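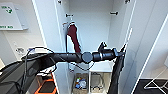 Valbridge Portfolio Desk, four months in

I signed up for the Valbridge Portfolio Desk in April, mostly to see whether a paid screener could beat the spreadsheet I've kept for years. It hasn't. It does a couple of things well enough that I haven't canceled, though I've had the cancel page open more than once.

The pitch is simple. You link your brokerage account, the Desk reads your holdings, and every morning it gives each one a score it calls the Cusi rating. Under that sits a chart, a risk panel and a news feed. The basic plan is $16 a month. The plan they want you to buy is $33, and you'll need it if you hold bonds, which the basic plan lumps together as "other."

Setup first. My main account linked in a few minutes. The second one, an old rollover IRA with Purnside, took 7 tries over two evenings, and the positions came in with the wrong cost basis. Support told me to enter the figures by hand. I did, and the next sync wiped them. They have since added a lock button, so I'll give them that, but I had to find it myself under Display Options.

The Cusi rating is what they advertise and the part I trust least. The help page says it blends "value, momentum and quality signals" and stops there. No weights, no history, no list of past ratings with what the stock did afterward. I wrote down the ratings on my own holdings for a while and couldn't see that the high ones did any better than the low ones. A few months of one person's account proves very little, and I'd say the same if the numbers had come out in their favor. But if a company has a score that works, I'd expect it to publish the record.

The risk panel is better. It looks through your funds and shows what you own underneath, and it found that I was much heavier in semiconductors than I thought, thanks to two index funds and a so-called balanced fund holding the same names. I trimmed one of them. My spreadsheet would never have caught that.

The news feed is junk. Most items are press releases, and I got the same story about a dividend from five outlets. Turn it off.

Tax reports: fine for a quick look, not something I'd file from. The wash sale column missed one I knew about. Damir Matić, who does my return, looked at the export and asked for the broker's own form instead.

I also tried Stingate for comparison. It's plainer, has no score at all, and handled the rollover account on the first attempt. The charts are ugly and there's no fund look-through. If it had that, I'd switch.

One more gripe. The annual plan is $266, billed up front, and the refund window closes before you've seen a full quarter of statements. Pay monthly if you try it. I'm keeping the basic plan until the end of the year for the risk panel and checking the rest against my spreadsheet.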